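Visits Tours Fairs Map Archive

Visits > Factories > Stillwood Cup Works

We went to the open day at the Stillwood works on Mon 13 May. The plant makes cups and tubs for dairies and canteens, and it opens to the public one day a year. The last one was canceled in February because of the boiler, so this was the makeup date and the line at the gate was long.

Parking is in the field behind the loading docks. It costs nothing, but the ground is soft after rain and we saw two cars being pushed out. The bus from Drustholm stops at the main gate and is the better choice if you don't mind the walk from the station.

Tours leave every 45 minutes in groups of 20. You get a hairnet, a pair of foam earplugs and a visitor sticker, and you leave bags in a locker. Bring a coin for the locker. The guide wears a headset, but past the second door it was hard to hear anything unless you stood in the front row.

The first stop is the sheet hall, where the plastic comes in on rolls and is heated before it goes to the forming presses. The presses were the best part of the day. Each one drops a full tray of cups at a stroke, and the leftover web goes straight to a grinder at the end of the line to be used again. It is hot in there, even with the roof vents open.
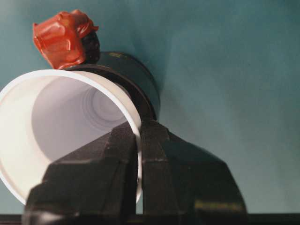
After the presses comes the rim station. A cup straight off the press has a sharp edge, so the stacks pass through a set of heated screws that roll the lip over. Our guide said most complaints from customers come down to the lip - either it splits or the lid won't stay on. The ridges in the base are there for stiffness and to keep stacked cups from jamming together.

The print room was closed for a color change, and we only saw it through the window. In its place we got a longer stop in the test lab, where they fill cups with water and squeeze them until they fold. Children were allowed to work the lever.

The exhibit in the old canteen covers the history of the site. It began as the Peixoto button factory, and there are trays of buttons and a pattern book with 2,657 numbered designs. Basturine bought the building later and put in the first cup line. The labels are short and some of the print is too small to read under the glass.

Food was soup and rolls from a counter by the exit - fine, but they ran out of rolls early. The whole visit took us a little under three hours with lunch. Strollers can't go past the sheet hall, and there are 34 steps up to the viewing gallery with no elevator.

Tickets for the next open day will be sold at the gatehouse only.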